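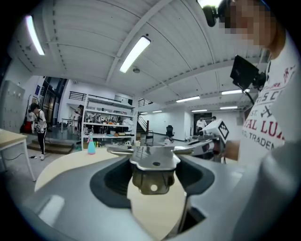 Jomar Ambrosio thought it would be all talk and slides, and said so on the bus over. Wrong, happily. The Duvside open day was two hours on our feet next to a round table, watching people work with hand-held grippers, one in each hand.

Quick notes, typed on the way home so forgive the mess. Job on the table was metal binder clips. Sounds easy. Get the jaws on one, keep hold, don't chase it over the wood. The grippers carry those black-and-white marker blocks, and the Duvside folks say the moves get recorded and go toward training a robot called Sesow. Lots of questions from our side, mostly on pay and how long a shift is. 16 of us went, van seats 32, so plenty of room next time!! 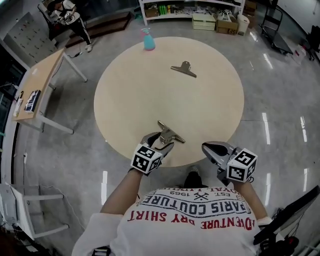 Next visit: Dedville, in August

Same deal, meet in the parking lot at 2. Closed shoes please. Dedville runs the Yau arm, a different setup, and they've promised a hands-on turn for anybody who wants one. Bring a snack, there's no cafe. Names to Jomar by the end of July, he's keeping the list. If you signed up for Duvside and coudn't make it you go to the top.

Also somebody left a blue umbrella in the van. Its in the office.

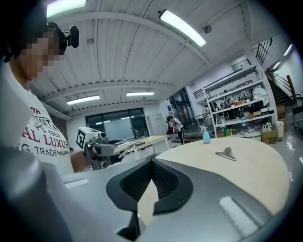

Gripper work at the round table, Duvside open day.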